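Tablecloths: iron them or leave them?

Last updated: Sunday, December 24, 2023

trutport_mel
OK so I have hosted the family dinner for four years running and every single year I end up at the ironing board at 11 at night, swearing at a tablecloth. My mother-in-law irons hers, folds it over a cardboard tube and keeps it under the guest bed like a museum piece. Mine lives in a ball behind the slow cooker. Does anyone under 70 still iron these things? Would you notice if you came to my house and it had creases?

Angus Dunstan
I'd notice and I wouldn't care. I grew up with oilcloth, you wiped it and that was the whole job. The first time I saw an ironed tablecloth I thought somebody had died.

gravyboat40
Team iron. Sorry! It takes me fifteen minutes and the table looks like I meant it. Do it while the cloth is still damp out of the washer, from the back side if it has a print on it, and put it straight on the table the night before. Don't fold it again. People iron them beautifully and then fold them into eighths and wonder where the lines came from.

trutport_mel
The night before is no good for me, we have two cats and they treat any fresh cloth as a bed. I'd be picking hair off the gravy side until noon.

Marilou Talavera
I stopped ironing when I switched from plain white to prints, and I'd tell anybody to do the same. A plain cloth shows every crease and every drop of wine. A leafy pattern, vines, little flowers, whatever you like – your eye just goes to the pattern. My kids spilled cranberry on mine in September (don't ask why we had cranberry in September) and I found the spot two days later when I went to wash it.

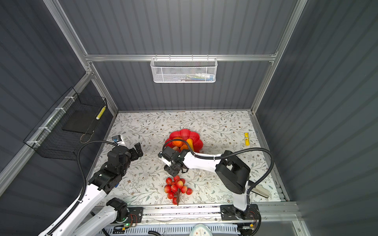 The other thing is the fabric. Cotton-poly blend, and pull it out of the dryer the second it stops. I shake it hard, like you would a beach towel, and lay it over the backs of the dining chairs until I need it. Any creases left fall out once there are plates on it. Pure linen is a different animal and I won't have it in the house anymore.

gravyboat40
Polyester on a dinner table, no thank you. It slides around, napkins slide off it, and candle wax never comes out right. Linen gets better every year you own it. Mine was my grandmother's and it's softer than my sheets.

Marilou Talavera
It's a blend, and it doesn't slide if you put a felt pad under it! The pad also saves the table from hot dishes. I'm not against linen, I'm against ironing linen for 12 people with a pie in the oven.

Angus Dunstan
Can't you just leave linen wrinkly? My sister does and says it's a look.

gravyboat40
It's a look if the whole table is like that, with the rough pottery and so on. With my good china it just looks like I overslept.

skondell_jo
Spray bottle. Put the cloth on the table, mist it with plain water, smooth it out with your hands toward the edges, go take a shower. Works on cotton, mostly works on linen. Put a towel or a pad under first if it's a wood table, I have the white rings to prove it.

trutport_mel
Trying the spray bottle tonight on the back half of the table, where the uncles sit. If it's terrible I'll get the iron out for the front half. Marilou, how big do you buy yours? Mine always comes up short at one end.

Marilou Talavera
Measure the table and add 20 inches to both the length and the width, so you get 10 hanging down all around. Then go up a bit if it's mostly cotton, they shrink the first time you wash them.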